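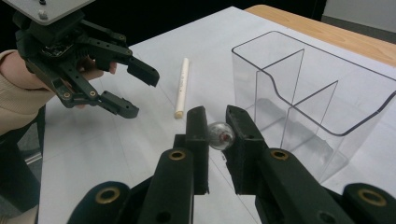

Night guard: pay the dentist or chew the drugstore one?

Mernbridge Neighbors Board > Health and Body > Teeth

clenchwood
Posts: 15

I grind my teeth. I have apparently been grinding them for years, and my back molars now look like the top of a parking curb. Went in to Sartori Dental on the hill for a cleaning, came out with a treatment plan printed on nice paper. Total at the bottom: $3,951. That covers two crowns, a filling I didn't know I needed, and a custom night guard to protect all the new work from me.

The crowns I can live with, one of those teeth has been complaining since March. What I'm stuck on is the guard. The drugstore has a Fomov boil-and-bite kit on the shelf between the denture cream and the novelty toothbrushes, and it costs less than lunch. Has anyone used the cheap kind for longer than a month? I don't want to be talked out of going to the dentist. I want to know if the cheap one is a guard or a chew toy.

gravelroad
Posts: 3,951

First of all, my post count is now your dental bill and I would like it noted.

Second, chew toy. I went through two Fomovs in one winter. The first one I boiled too long and it came out of the pot looking like a squid. The second one fit all right on top but it was so thick my lips didn't close, so I drooled on the pillow like a basset hound. It had holes in it by spring. You're a grinder, you will eat through it.

pepperpot_lou

Going to disagree with gravelroad, a thing I try to do weekly for my health. I've had the same Fomov for over a year and it's fine. It's ugly, it's yellow, it tastes like a garden hose for the first few nights, and it's fine. The trick is reading the little leaflet and timing the water. Most people who say boil-and-bites don't work dropped it in a rolling boil and wandered off to watch TV.

Now, I'm a clencher and I don't grind side to side. Might be a different animal.

gravelroad
Posts: 3,951

I was watching TV, yes.

clenchwood
Posts: 15

How do you know if you're a clencher or a grinder? Is there a quiz? My wife says I sound like somebody dragging a filing cabinet across a garage floor, if that helps.

pepperpot_lou

That's grinding. Your poor wife.

whalliday

Wilma Halliday here, I was a hygienist for a long time and I'm retired now, so take this as a neighbor talking and not as your dentist. I haven't seen your mouth and I'd like to keep it that way.

A soft guard on a heavy grinder can be like giving a dog a slipper. Some people bite down more with something squishy in there. Not everybody, and lots of people do perfectly well with a soft one, but if you wake up with a sorer jaw than you went to bed with, stop wearing it and tell your dentist. The hard acrylic ones feel like wearing a countertop for a week and then you forget about it.

The part I'd worry about in your case is the order of things. You said two crowns. If you boil and bite a guard now, it's shaped to the teeth you have now. Then you get the crowns and those teeth are a different shape, and your guard is a souvenir. Same goes for a custom one. Ask them to take the scan or the impression for the guard after the crowns are seated. You'd be amazed how many people have a guard sitting in a drawer because it was made a month too early.

clenchwood
Posts: 15

OK, that is very useful, and it's also the first thing anyone has said about the order. The nice paper has the guard listed at the top, like an appetizer.

molarbear

Probably just listed in whatever order the software spits out. I wouldn't read a plot into it. My plan from the same office had "consultation" at the very bottom, below the thing they'd already done to me.

What did they quote for the guard alone? And who's your insurance? The answer to your whole question might be on page nine of some booklet.

clenchwood
Posts: 15

I'd have to dig out the breakdown. Insurance is Brinus, through work. I called them and got a very pleasant man who told me guards are covered "when covered."

gravelroad
Posts: 3,951

Put that on a pillow.

molarbear

I had Brinus at my last job. On my plan they did pay toward a guard, but only with a note from the dentist saying it was for grinding, and they sent it back the first time because the note said "bruxism" and the form wanted a code. Your plan may be nothing like mine. Ask Sartori's front desk to send in a pre-estimate before anything gets made. It's free, it takes a couple of weeks, and you get an answer in writing in place of a pleasant man.

clenchwood
Posts: 15

Found the breakdown. It was in the car, under the other nice paper. The guard is $168 of the total.

pepperpot_lou

A hundred and sixty-eight?? For a custom one? Buy it. Buy it and stop typing. I was picturing four times that.

gravelroad
Posts: 3,951

Seconded, and I don't second things. Mine cost a good deal more than that and I'd pay it again, with some swearing.

tinfoil_tess

I'd slow down a second. At that price I would ask what it is. There's a hard one, a soft one, and a kind with a soft inside and a hard outside, and some offices make the simple ones in the back with a sheet of plastic and a vacuum machine. Nothing wrong with that, but then you're paying for a nicer version of the drugstore thing, and if Wilma's right about soft ones you could end up right back where you started. Ask which material. Ask who makes it. Ask if they adjust it for free when it's too high on one side, and it will be too high on one side.

pepperpot_lou

Tess, the man wants a piece of plastic for his teeth, he's not buying a boat.

tinfoil_tess

He's going to wear it every night for years. I've spent less time on boats.

whalliday

Tess has it right about asking. The adjustment visits are where the custom ones earn their keep. Somebody puts the blue paper in, you tap your teeth, they grind down the high spots, and you can breathe again. You can't get that out of a box. Lou has it right too that plenty of people are fine with the box. You have two new crowns coming, though, and porcelain doesn't grow back.

clenchwood
Posts: 15

So what do I do in the meantime? The first crown isn't for several weeks, and the filing cabinet moves every night.

whalliday

Call and ask them. Really. Tell them you're grinding hard and ask whether they'd mind you wearing a store one until the crowns are done. Some will say go ahead, some will say please don't, and they've seen the teeth in question. Especially ask about the stretch when you've got a temporary on. A snug boil-and-bite can pop a temporary crown right off, and then you're calling them anyway, with less dignity.

gravelroad
Posts: 3,951

Can confirm the dignity part. Found mine in a bagel.

molarbear

Also, whatever you get, don't rinse it in hot water. I ran mine under the kitchen tap to "sanitize" it and it came out shaped for somebody else. Cool water, regular dish soap, let it dry in the open. And if you have a dog, get a case with a lid that snaps. I'm on my second guard and the dog is on his first.

clenchwood
Posts: 15

Update. Called Sartori. The woman at the desk was very nice about all of it, including the bit where I read Tess's questions off my phone in order. It's hard acrylic, it gets sent out to a lab, and adjustments are included. She also said they always scan after the crowns, and that the list isn't in any order, so molarbear gets a point. She's sending the pre-estimate to Brinus today.

The dentist is fine with a store one until the first appointment and wants me to quit wearing it once the temporary goes on. So I bought a Fomov after all. Boiled it with a timer, standing at the stove like a man defusing something.

pepperpot_lou

And???

clenchwood
Posts: 15

Garden hose. You were dead on. I slept maybe four hours and my wife slept all of them.

gravelroad
Posts: 3,951

Tell me when there are holes in it. I give it until the second crown.

tinfoil_tess

Did you ask how long the adjustments are included for?

clenchwood
Posts: 15

I did not. Calling back after lunch.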